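Drernau site visit, June

The Tatadus office at Drernau occupies one open floor, let by Lirkov and fitted out with 18 desks along the perimeter. Gladys Benavides met us at reception at the stated time and took us through the floor plan before the walk round. Usable depth is 19 metres, with square white pillars left exposed.

The ceiling is dark, with white LED strips in place of panels. Alvarado supplied the lighting schedule – 59 fittings in total, on three circuits. Daylight comes in through the windows, and the desks nearest them are switched separately.

Most of our time went on the long white table. The top has thin seams across it and a plain white finish. A small power adapter and a coiled black cable lay on the table. Cable routing is the weak point of the layout, and I asked for the drawings.

The long table, Drernau

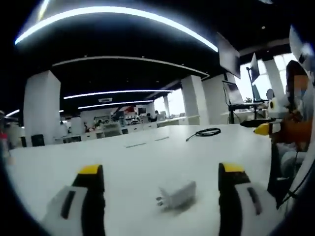
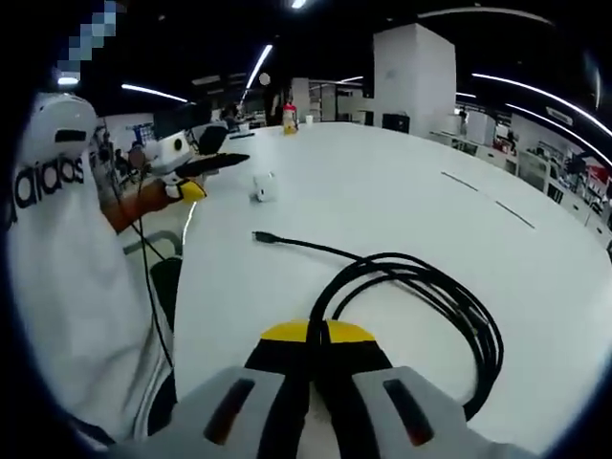

Reading time: 1 min

The drawings are due from Alvarado. Seating for the table is still to be confirmed.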